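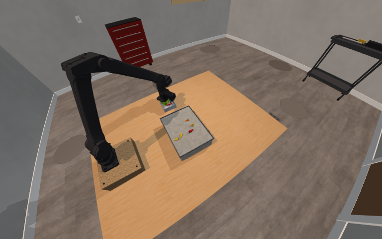
Simulated sorting cell: arm on its pedestal, small pieces on the platform, container under the gripper.

I have spent most of January writing down the rules we use for simulated pick-and-place trials, after two people ran the same task at Kerkent and got results that could not be compared. Both had done careful work. They had reset the cell differently and counted failures differently, and neither difference appeared in the logs.

The rules now fit on one page. A trial set is 144 runs. Start positions come from a fixed list, and the list is stored with the results. If you change the list, the set gets a new name. Nothing is nudged by hand between runs, even when a piece starts in an awkward spot near the rim.

A pick counts when the piece is inside the container and the gripper has opened and moved clear. A piece resting on the container wall is a miss. So is one that goes in and bounces out, which the old Flullidell script scored as a success for the best part of a year.

Lighting is part of the setup. Shadows from the arm fall across the work area, and a vision model trained under one light direction will lean on them. We record the light settings and vary them in 2 of the blocks. The same goes for background furniture — a tool cabinet by the wall is part of the input if the camera sees it.

Time limits were the main argument. Mägi, our planner, sometimes stalls and then recovers, and a short limit punishes that. We settled on 400 control steps per pick, with timeouts reported in their own column.

I would still like a rule on contact settings. Friction values get copied from project to project and I can't trace where ours came from before Mistville. Until someone measures them, the page says to state the value and leave it alone. The next revision goes up on Wednesday.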